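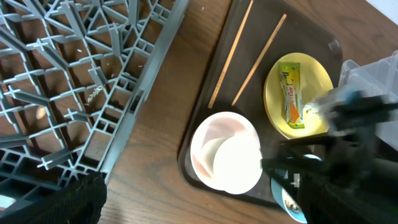 Nuria Quintana asked at the October review whether the tray-clearing arm would leave the evening shift with less to do or only with different things to do. At Norncombe the answer so far is different things. The steps on this page are for staff who used to clear trays by hand and who now set up, watch and correct the arm in the canteen wash-up room. They assume the Miltomon controller is installed and the Gedik arm has passed its morning check.

Before the shift

1. Sign on at the controller with your own code. Shared codes were withdrawn because stoppages could not be traced to a shift.
2. Wipe the finger pads with a damp cloth. Do not use degreaser on the textured surface.
3. Set the dish rack down flat within reach of the arm. The rack may stand at an angle to the tray, but it must not rock.
4. Select the tray program that matches the service. Breakfast is 12, lunch and supper are 30.

Running a tray

Place one tray at a time. Bowls and cups should stand upright. Chopsticks and spoons can stay where the diner left them, provided they do not overhang the rim.

Packets and wrappers are the usual cause of a stop. The arm treats a packet on a plate as part of the plate, then loses its grip when the packet slides. Until the sorting update arrives, either take packets off by hand or press Hold when the arm asks. Pressing Hold is slower -- but it records the item, and the record is what the update will be built on.

Loose food such as rice does not stop the arm. It does collect in the rack cells, so lift the rack and brush under it between batches.

When the arm stops

Code 234 means the grip was refused twice. Press Pause, wait for the arm to draw back, move the item, then press Resume. Do not reach under the fingers while the lamp is green.

If the same code comes back on the next tray, call the shift lead. Do not restart the controller yourself.

Changes to duties

Hand clearing remains in place for glassware and for any tray with broken crockery on it. The post of tray clearer is now listed as line attendant, at the same grade. Breaks are taken with the arm paused; it is not left running without an attendant.

The pads are changed at 4,000 picks. Adoración Sepúlveda keeps the spares and the log sheet, and Cantero collects the worn pads with the linen.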